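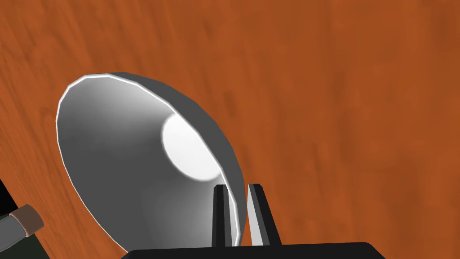
skolldale_flo
Did anyone catch Chantelle Khumalo's talk on the county broadband grants Thursday? I was so glad somebody finally asked about Bultbridge, bless her!

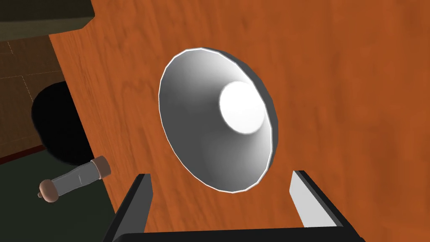 rekitz20
I liked it too, but two years of waiting is a long time, and I don't buy the June date.

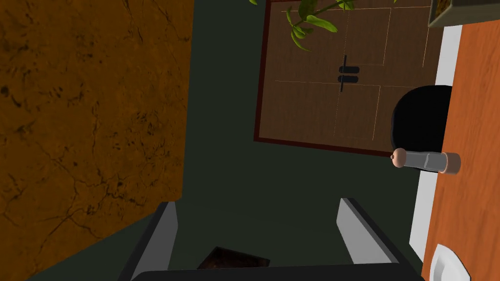 michiels_mom
Oh, I do, friend. Our co-op dug about 20 miles last year. Brown marbled veining like that is just how our road cuts look, bless them!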